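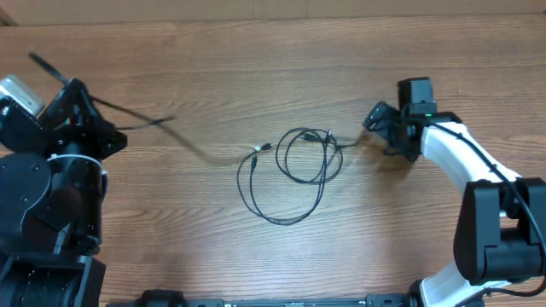

Jellier estrena en septiembre su taller de cables

¡Por fin podemos contarlo! Soy Pui-shan Ng, de Jellier, y llevo meses peleándome con cables enredados (en casa también, lo confieso). En septiembre abrimos en Evport un taller para aprender a desenredarlos, enrollarlos y guardarlos sin nudos, todo sobre una buena mesa de madera. Hay 28 plazas y lo lleva conmigo Remo Bianchini. Traed vuestros líos de casa, ¡cuanto peores, mejor! Empezamos a las seis de la tarde.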